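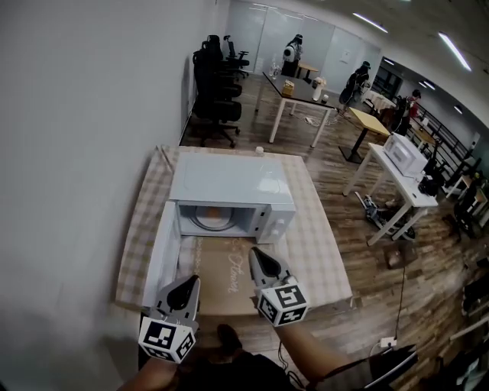

つまみの電子レンジが好きだ、と書くと、年寄りくさいと思われるか、おしゃれぶっていると思われるか、だいたいどちらかになる。どちらも外れているとは言いきれないので困る。

2021年2月26日、家の電子レンジがついに動かなくなった。もっと正確に言うと、動いてはいるのに温まらなくなった。中の明かりはつく。皿も回る。ぶーんという音もする。終わればチンと鳴る。で、取り出した昨日の肉じゃがが、入れたときと寸分たがわぬ冷たさでそこにある。仕事をしているふうの音だけは立派で、成果物がない。身に覚えがありすぎて、私はあまり強く責められなかった。

学生のころから使っていた、メーカー名の印刷もかすれて読めないやつで、引っ越しのたびに「次で買い替えよう」と言われ続けて7年生き延びた。言っていたのは私である。買い替えなかったのも私である。

それで、このごろ電子レンジのことばかり考えている。人の家に行っても、店に入っても、Clendbergに行っても、まず電子レンジを見る。Clendbergというのは私が机を借りている雑居ビルのフロアで、机と椅子と台がやたらにある、広い部屋だ。床は木目。壁は白い。奥はすりガラス。そして、あそこには白い電子レンジがある。しかも一台きりではない。うちにはもう一台もないというのに。

つまみ派の言い分から先に書いておく。

つまみのいいところは、手が覚えることだ。暗い台所で、片手に丼を持って、寝起きで、眼鏡もかけずに、ぐいっとひねればいい。二分なら二分のあたりまで。あたり、というのが大事で、つまみの二分は二分ちょうどだったためしがない。一分四十秒のときもあれば二分二十秒のときもある。でもご飯なんてその幅の中でちゃんと温まる。温めすぎたら待てばいいし、足りなければもうひとひねりすればいい。数字で「2:00」と出されると、こちらも二分きっかりでなければいけない気がしてきて、残り三秒のところで扉を開けた自分を、少しだけだらしなく感じる。レンジに表示された残り三秒は、次に使う人が見る。ひとり暮らしなので、次に使う人も私だ。昨夜の自分が置いていった三秒を、朝の自分が取り消しボタンで消す。何の引き継ぎなのか。

つまみの悪いところも書いておく。短い時間がへたくそなのだ。三十秒をやろうとすると、いったん大きく回してから戻せ、と説明書に書いてある。いったん大きく回してから戻す。人生相談の回答みたいな操作である。これを守らずに小さく回すと、じじじ、といったきり鳴らなかったり、鳴りっぱなしになったりする。バターをやわらかくするつもりで溶かした回数は、両手では足りない。おかげで私の焼くクッキーは毎回べたっと広がって、隣同士がくっついて、一枚の大きなクッキーになる。割って食べるから問題はない。

次に扉の話をしたい。長くなるので、お茶でもいれてきてほしい。

電子レンジの扉には横に開くのと、手前に倒れるのとがある。私は長いこと横開きの人間だった。横開きは、左の壁ぎわに置けるかどうかで人生が決まる。私の部屋は冷蔵庫が右で、壁が左だったので、まあよかった。ところが前の前の部屋は逆で、扉を開けると扉と冷蔵庫のあいだに私が挟まるかたちになり、熱い汁物を持って後ずさりするたびに、背中で冷蔵庫の磁石を落としていた。ピザ屋の磁石である。一度も注文したことがないのに、なぜか引っ越し先まで連れてきた。

手前に倒れるほうは、壁がどちらにあっても平気で、そこは偉い。偉いのだが、倒れた扉の下に何かあると、あらゆることが起きる。箸置き、レシート、輪ゴム、読みかけの手紙。レンジの前というのは、何かをちょっと置くのにちょうどいい場所で、ちょうどいいから、必ず何か置いてある。そこへ扉が降りてくる。Clendbergのも前に倒れる型で、台が低いものだから、開けるとずいぶん豪快にべろんとなる。手前には、白い筆記体の文字が入った茶色っぽい紙のマットがある。喫茶店でトーストの下に敷いてあるような、ああいう雰囲気の紙だ。何と書いてあるのかは読んでいない。筆記体というものは、読まれるためというより、読めなくても気分がよくなるために書いてあるのだと思っている。

扉が降りてくる場所に紙のマット。私だったら三日で汁をこぼす自信がある。うちにあったら初日だと思う。

布の話もしないといけない。

レンジの下に布を敷くかどうか。これはかなり人の出るところだと思う。Clendbergのは敷いている派で、ベージュと白のチェックである。チェックというのはずるい柄で、電子レンジみたいな、どう置いても事務所の給湯室になってしまう四角い箱が、ピクニックに来たみたいな顔になる。白い箱に、丸いつまみに、チェックの布。おにぎりを温めるだけの場所なのに、これから何か焼き菓子でも出てきそうな構えだ。出てこない。少なくとも私はおにぎりしか入れない。

布の後ろの端のほうに、小さい白いカップがひとつあったりするのも気になる。レンジの裏、というのは家庭における最果ての地で、そこに行ったものは半年は帰ってこない。うちの最果てからは、去年の7月に計量スプーンの小さじと、洗濯ばさみと、未開封のわさびの小袋が見つかった。わさびは迷って使った。ふつうにわさびだった。

布に憧れて、うちでも敷いたことがある。Clotanoという通販の店で買ったテーブルクロスで、届いてみたら思っていたより大きく、レンジの台をすっぽり覆って、まだ床に余った。電子レンジの花嫁衣装である。折ってみたり、台の脚に巻いてみたりしたあげく、四つにたたんで敷いたら、今度はレンジがふかふかして傾いた。傾いたレンジの中で、回る皿がごとん、ごとん、と周期的に鳴る。夜中にあれを聞くと、けっこうさびしい。

下敷きにするなら一枚。切って使う。端は縫う。縫わないと糸が出る。私は縫わなかったので糸が出て、その糸が扉のちょうつがいに噛んで、以来、うちのレンジの扉は開けるたびに毛づくろいをしているような音をたてた。

回る皿のことも書く。

店の人は、いまはもう回らないのが主流ですよ、と言う。平らで、ふきやすくて、四角いお弁当もそのまま入ります、と。たしかにそうで、回る皿に四角いお弁当を入れると、角が壁にひっかかって、皿だけが下でしゅるしゅる滑っている。弁当は不動、皿は空回り。そうして出来上がるのは、唐揚げの左側だけが火傷するほど熱く、ポテトサラダがきちんと温かく、ご飯の真ん中が冷蔵庫のまま、という一品である。ポテトサラダだけは、なぜか絶対に温かい。どの向きに入れても温かい。あれを冷たいまま食べる方法をご存じの方は教えてほしい。先に出しておけ、というのは知っている。知っているだけだ。

それでも私は回る皿が見たいのである。橙色の明かりに照らされた丸い皿。あれは小さい劇場で、昨日のカレーが主演だ。中の明かりが白っぽいLEDのやつも見せてもらったけれど、カレーが取り調べを受けているみたいだった。橙色だと、残りものが残りものに見えない。ちょっといいところの人に見える。温まるまでの二分間、私は何もしないで扉の前に立っている。その二分で洗い物をすればいい、ストレッチをすればいい、という意見は承知している。生活の本にはたいていそう書いてある。でも私はカレーを見る。カレーも回りながらこちらを見たり、向こうを見たりする。

皿は洗いにくい。そこは認める。うちの流しは小さくて、丸い皿を入れるといっぱいになり、斜めに立てかけて半分ずつ洗うことになる。洗って、ふいて、戻すときに、真ん中の三つまたのでっぱりにうまくはまらない。はまったと思って手を離すと、かくん、となる。この「かくん」を一発で決められた日は、一日いいことがある気がする。そういう日がどのくらいあるかというと、皿を洗った日数がそもそも少ないので、統計にならない。

掃除のことを聞かれる前に白状すると、していなかった。庫内の天井に、いつのものだかわからない点々があった。トマト系だと思う。濡らしたふきんを温めて、蒸気でゆるめてふく、という方法があって、これはよく効く。Uzorというレンジ用の掃除シートも買ってみた。袋を開けると柑橘の匂いがものすごく、ふいたあとしばらくは、温めたものがみんなうっすらレモン風味になる。焼き魚はまだいい。味噌汁がつらい。二枚使って、残りは窓のさんをふくのに使っている。窓のさんは生まれ変わったようにきれいになった。レンジ用とは書いてあるが、窓のさん用として強くすすめる。

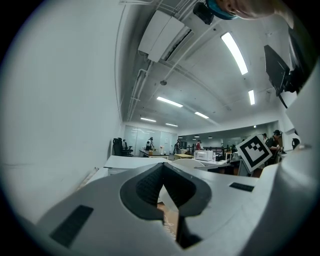 Clendbergの天井。白いエアコンと、壁に沿って曲がっていく配管。

Clendbergの話に戻ると、あそこで好きなのは天井で、板で隠したりしないで、中身がそのまま出ている。配管がうねうねと、壁につきあって曲がっていく。あれを見ていると、建物にも腸があるのだな、と思う。昼どきにおにぎりをかじりながら考えることとしては、もう少しましなものがあってもいい。

白い吊り下げのエアコンもある。エアコンというものは、どこの職場でも、暑い人と寒い人のあいだで静かな戦争の種になる。私は寒い側で、つねに負けている。真冬に膝掛けを二枚持ちこんでいる。ただし温かい飲み物さえあれば降伏もわりに快適で、だから電子レンジのそばに座りたい、という下心がある。お茶をいれて、忘れて、冷めて、温めて、また忘れる。同じ一杯のお茶を三回温めたことがある。三回目のお茶は、茶というより色のついた経験という味がする。

あそこの家具の並びもおもしろい。黒い事務椅子が三つ、白い壁に寄せて並んでいて、歯医者の待合室のようでもあり、叱られて立たされている人たちのようでもある。椅子なのに立たされている。反対側には黒い丸椅子だの椅子だのがぎゅうぎゅうに寄っていて、こちらは満員電車だ。同じ椅子に生まれても、配属先でこうも違う。私はいつも満員電車のほうから一脚引っぱりだす。壁ぎわの三つには、なんとなく座りにくい。名前を呼ばれそうで。

台の種類もばらばらだ。天板の黒いの、白いの、木の天板のもの、白い布をかぶせたもの。統一しよう、という考えが一度も会議に上がらなかったのだろう。私はこういう寄せ集めが好きで、というか、自分の部屋がそうなので安心する。そろえて買った家具の部屋に行くと、自分だけ別の店で買われてきた気がして落ち着かない。

天板の黒い台に段ボールの小箱と瓶と小さいカップがあって、ああいう並びを見ると、つい片づけたくなる。自分の家ではまったくならないのに、よその台だと手がむずむずする。瓶は瓶で寄せて、カップは流しへ、箱はつぶして、と頭の中でやる。頭の中の私はたいへん働き者で、帰りの電車でもまだ片づけている。そして玄関を開けると、そこにつぶしていない段ボールがある。先週のである。先々週のも後ろにいる。

さて、肝心の、どれを買うかという話である。

電器屋には二回行った。一回目は、広い売り場の前で気が遠くなって、乾電池を買って帰った。乾電池は引き出しにもうあった。二回目は寸法を測っていった。台の奥行きが40センチで、これが曲者だった。カタログの奥行きには、取っ手が入っていたりいなかったり、後ろにあけろという隙間が別のページに小さく書いてあったりする。候補のうちでいちばん気に入ったWakusの一台は、つまみが二つで、扉は前に倒れて、皿が回って、中の明かりが橙色で、私のためにあつらえたような機械だった。奥行き46センチ。6センチ、宙に浮く。

6センチくらいなら、と思う人がいるだろう。私も思った。売り場で両手を広げて、6センチはこのくらい、とやってみた。たいしたことはないように見える。ただ、倒れる扉は重みが前にかかる。扉に大きめの丼をのせる癖が私にはある。のせてはいけないと説明書にも書いてある。それでも熱いとのせる。宙に浮いた6センチと、倒れた扉と、熱い丼と、私。この四者が一堂に会したときのことを考えて、いったん売り場を離れた。離れて、乾電池をまた買いそうになった。

台を買い替える、という手がある。すると台の下に入れている米びつの居場所がなくなる。米びつを動かすと、その場所にいるごみ箱が動く。ごみ箱が動くと勝手口、と呼んでいるだけのただの窓、の前がふさがる。レンジ一台のために町内が立ち退きになる。家というのはどうしてこう、何かひとつ抜くと全部ずれてくるのか。積み木の上で暮らしている。

もう一つの手は、低い台にすることだ。Clendbergのを見ていて思ったのだが、低い台のレンジというのは存外いい。うちのは目の高さの少し下にあって、奥のものを取るときに顔に蒸気を浴びる。無料の美容だと思うことにしてきたが、カレーの蒸気にそういう効能があるとは聞かない。低ければ上からのぞける。両手で持てる。そのかわり、かがむ。腰にくる年齢が近づいている身としては、朝いちばんに毎日お辞儀をする相手が電子レンジというのも、どうか。毎朝深々と頭を下げて、パンを受けとる。殿様が一人増える。

コードの長さも問題だった。うちの差し込み口は台所の隅に一つきりで、延長コードは使うなとどの説明書にも書いてある。Clendbergでは木目の床の上を黒いコードが壁の白い差し込み口まで渡っていて、床のコードを見ると私は必ずまたぐ。またぐとき、必要以上に足を上げる。一度、家で掃除機のコードに引っかかって、片手のヨーグルトを天井まで届けた経験があるからだ。天井のヨーグルトは、乾くとしっくいに似ている。見なければわからない。大家さん、読んでいませんように。

レンジなしの暮らしについても書いておく。

どうということはないだろうと思っていた。昔の人はみんな電子レンジなしでやっていたのだ。鍋がある。蒸し器だってある。蒸し器は流しの上の棚の、いちばん高いところにあり、取るには椅子に乗る必要があり、その椅子には洗濯物が乗っていた。洗濯物をたたんで、椅子を運んで、蒸し器を下ろして、洗って、湯をわかして、冷凍のご飯を入れて、蒸す。蒸したご飯はうまい。ぱっとほどけて、つやがあって、米ってこんな味だったか、と目をみはる。かかった時間は、洗濯物をたたむところから数えて一時間近い。その日の夕飯はご飯と海苔だった。おかずを作る気力は蒸し器に吸われていた。

二日目は鍋でカレーを温めた。焦げた。電子レンジに慣れた人間は、温めているあいだ扉の前に立ってさえいればいいと思っている。鍋はかきまぜないといけない。私は鍋の前に立って、見ていた。カレーは回らなかった。そして焦げた。

三日目は冷たいままのものを冷たいまま食べる日とした。ポテトサラダが冷たかった。これはよかった。

冷凍庫のほうも渋滞している。小分けにして凍らせたご飯が、数えないことにしているが、かなりある。温めてくれる相手がいないのに凍っているご飯というのは、なんだか返事の来ない手紙みたいで、引き出しを開けるたびに目が合う。すまない、と思って閉める。奥には、何かを書いたラベルの貼ってある袋もあって、私の字は自分でも読めない。「とり」か「とうふ」か「とりあえず」のどれかだ。たぶん「とりあえず」だと思う。

そこで、おにぎりを持ってClendbergに行くわけである。仕事をしに、という名目で。チェックの布の上の白いレンジに、冷凍のご飯を入れて、温める。よそのレンジというのは、強さがわからないから緊張する。銭湯で初めて入る湯に足をつけるときの感じに似ている。うちでは二分半だったから、二分半のあたりにつまみを回してみる。橙色の明かりがつく。丸い皿が回りはじめる。私は扉の前に立って、見る。人の出入りのある部屋で、電子レンジをじっとのぞきこんでいる大人というのは、あまり格好のいいものではないらしく、一度、どなたかに「何か爆発しそうなんですか」と聞かれた。いいえ、ご飯です、と答えた。

帰りに、もう一回Wakusのを見に寄った。値札の横に、お取り寄せ18日、という紙が貼ってあった。在庫がないのである。6センチの件も片づいていないし、台もまだ古いままだ。でも店の人が紙をめくって、ご予約されますか、と言ったとき、私の口が先に、はい、と言っていた。

台をどうするかは、届くまでに考える。いまのところ、いちばん有力なのは、台を壁から6センチ前に出すという案だ。後ろに隙間ができて、そこにまた、計量スプーンやわさびが落ちていくことになる。小さじはまだ見つかったのを使っているが、大さじのほうが、先月から見あたらない。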